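How to compare two wrist and gripper camera set-ups before you commit to one

Updated 27 September 2022 by Chenxi Wan

We had to pick between two hand-held grippers in June, a Movberg and a Nuser, and lost a fair bit of work by starting with the wrong test. The steps below are the ones we use now at Jandstead. They suit any pair of hand-held tools where the camera rides on the tool and a second one sits on the operator's head.

1. Choose one room and stay in it. A cluttered room is better than a bench. You want large appliances, some shiny surfaces, cables on the floor and people going about their business further back.

2. Fix the markers. Each hand gets its own cube, strapped on firmly enough that you can't twist it with two fingers. Check the straps again after every tenth run. A cube that slips by a few millimetres will spoil the pose data and you won't see it on the preview.

3. Route the cables. Let them hang down from the wrist with enough slack for a full reach. Do one slow reach to the floor and one to shoulder height before you record.

4. Start both cameras, then clap once in view of both. Use the clap to line up the two recordings later.

5. Run the same task with each tool. Ours was to pick up a round cover, move it clear of the machines and put it down again. Work at normal speed. Going slowly flatters every gripper.

6. Look at both views side by side before you look at any numbers.

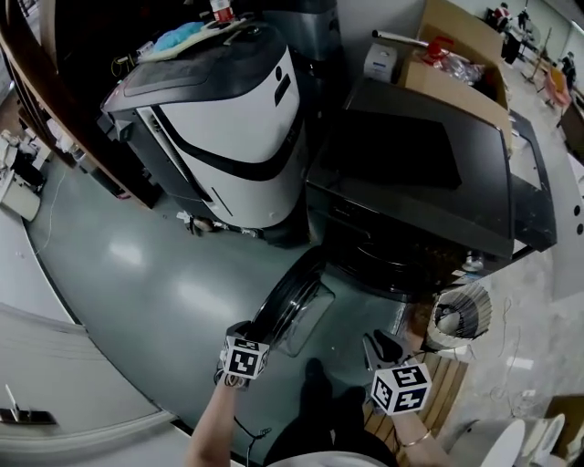
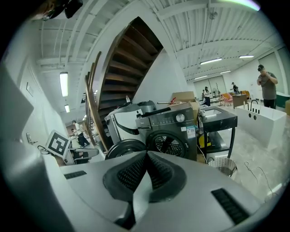

First picture: head view, with a marker cube on each hand. Second picture: view from the gripper, with the finger pads at the bottom.

In the head view, check that both cubes stay visible when the hands go low. If one drops out, lower the tilt of the head camera and repeat the run. In the gripper view, check that you can see both finger pads and the gap between them. If the pads take up too much of the picture, move the camera back on its mount.

Watch for lit ceiling fittings in the gripper view as well. They can push the exposure down and leave dark objects with no detail. We locked exposure by hand on the Deng controller and left it alone for the rest of the session.

7. Score the runs. We did 300 with each tool and marked each one as held, slipped or missed. Drops after the object had been lifted went down as slipped. Keep a separate column for tracking loss, so that a bad marker isn't blamed on the fingers.

8. Swap operators and repeat a short set. Hand size made more difference to our results than pad material did.

If the recorder stops with error 404, the second camera has lost its stream. Unplug it, wait for the light to go out, plug it back in and redo the clap. Anything recorded before the fault can be kept.

Save the mount positions with the recordings. A photo of each mount next to a ruler is enough.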